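Gresirdale tableware library adds trays and linens to loan stock

The Gresirdale lending store has extended its catalog of table goods to cover serving trays, rolling pins and checkered tablecloths, with loans open from May.

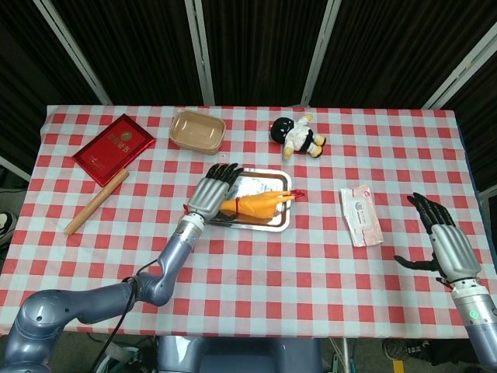 Sheila Lockwood asked whether the stainless-steel trays could go out without paper liners, as her own kitchen group throws the liners away after one use. The store replied that liners are optional and can be declined at the desk.

The new stock brings the number of table items to 255. Each is recorded under a shelf number and a condition grade from one to four. Items graded four are withdrawn from loan and held for repair or disposal. Tablecloths are graded again after every wash, trays after every tenth loan.

Trays are rectangular with raised edges and are lent singly or in sets of six. Cloths are lent folded, and borrowers may return them unwashed if stains are noted on the return slip. Rolling pins must be wiped clean and dried before return. They may not be soaked or put through a dishwasher. Takeout containers are supplied with party sets only and do not have to come back.

A separate group of 19 entries covers toys and small plush figures, mostly used for children's parties and play kitchens. Toys are packed in their own bag and do not travel in the same crate as kitchen tools. Nneka Amadi, who compiled the catalog, said the split was made after two crates came back with the contents mixed and had to be checked item by item.

The standard loan period is eight days. One renewal is allowed if no other borrower has reserved the item. Late returns are charged per item per day, up to the replacement price listed in the catalog.

The store moved from its Burnum address last year and recorded 4000 loans in the twelve months that followed. Folding tables are not yet part of the stock. A decision on them depends on floor space in the rear storage room, where shelving is still being fitted.

Reservations can be made at the desk until 4 p.m.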